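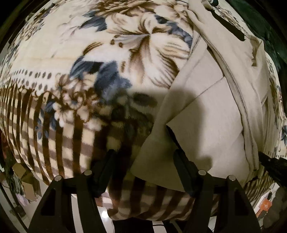

Does a policy trained on hand-held gripper demonstrations need any data from the robot itself?
For the folding and bundling tasks studied in this project, demonstrations recorded with the hand-held tool were sufficient, provided that the delay between the camera and the gripper was measured on the robot and corrected before training.

To: Clateo mailing list
Subject: Re: Results for soft household items, second round
Date: 19th June

Dear list members,

The Drirkasley group thanks the Echevarría laboratory for its questions on the second round of results. The earlier message is quoted below in part, and our replies follow each passage.

> We have read the summary with interest. It states that the training set
> contains 2,302 demonstrations. Could the group confirm whether this is the
> number before or after filtering? Our own attempt with bedding lost a large
> share of its recordings at the tracking stage.

The number given is after filtering. A further 146 recordings were removed because the camera path could not be recovered with confidence. Most of these involved large fleece blankets and similar bulky items. When a plush surface fills nearly the whole view, the tracker has few fixed points in the room to work with, and the cloth on which it then relies is itself moving. Recordings in which part of the floor remained in view were recovered more often. The collection guide now asks operators to begin each demonstration with a slow pass over the surroundings before approaching the item.

> The summary also mentions shadows as a source of error. Was this examined
> separately, or is it an impression from reviewing failures?

It was examined separately, although on a limited scale. The tool can cast a broad shadow over the fabric between its fingers, and on a printed blanket the shadow may hide the edge of a fold. We trained 4 policies on the same demonstrations with different levels of brightness change applied to the images. The policy with the strongest change made fewer early closures on patterned cloth and performed slightly worse on plain cloth. We do not consider the second effect to be settled.

> Finally, did you correct the wide-angle images before training? In our
> experience stripes and seams appear strongly curved near the border, and we
> were unsure whether this harms the estimate of the grasp point.

The images were used without correction. Correcting them reduced the useful view at the sides and gave no gain on the held-out items. We would add one caution. A bundled blanket has a rounded shape of its own, and a striped print will bend with it. The policy therefore has to deal with two kinds of curvature, and our tests do not separate them. The Echevarría laboratory's suggestion of a flat striped cloth as a control is a good one and has been added to the plan.

Members have also asked about layered items, in which a smooth cloth lies over a thick one. These remain the weakest case. The policy was asked to lift only the upper layer, and it frequently closed on both. Of the 7 item groups in the evaluation, this was the only one in which added demonstrations produced no clear improvement. Our present view is that the images alone do not show how deeply the finger pads have entered the pile. A version of the tool with a simple force reading at each finger is being prepared with Gorklow, and results are expected in September.

The revised collection guide and the list of removed recordings have been placed in the shared Clateo folder. Laboratories that wish to repeat the filtering step should use the settings file stored with the list, as the default settings accept short gaps in tracking that we chose to reject.

Further questions may be sent to the list.

Respectfully,
Drirkasley Manipulation Group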